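Build diary: cables on the kitchen arm

December 8, 2021
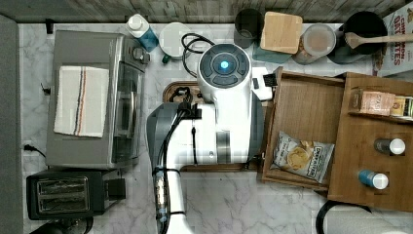
2 min read

Spent the evening on the wiring again. The long link is now tied up with black cable ties, and I have left the connectors near the bottom exposed for the time being, as I keep needing to get at them. The bundle still runs over the grey joint housing, and I don't like it there. Leonie thinks a clip on the other side would hold it clear. I'll try that before I cut anything.

The blue light on the wrist came on first time, so the Ortner board is fine and the fault in April must have been my crimping. Fabian said so then and I argued with him. I owe him a message.

Worked with the gripper by the wooden tray, the one with the crisps in it. Deep River, a silver bag. I want to start with a bag because it gives a little — the cardboard box on the shelf can wait until I trust the force limit. I have set that to 15 in the config and written the old value, 50, in the notebook in case I want it back.

Gripper code is in the Pleten folder, revision 1716. The homing routine still overshoots on the second joint. I changed the ramp twice and then changed it back, so no progress there.

Ursina wants the worktop back by the weekend. I said I would move the toaster and leave the oven where it is, and she said that was the wrong way round.

To do: clip for the bundle, shorter cable to the wrist, ring Rupert about the spare bearing. Find the small hex key.

Share (2)
Comments (15)
Print this entry | E-mail this entry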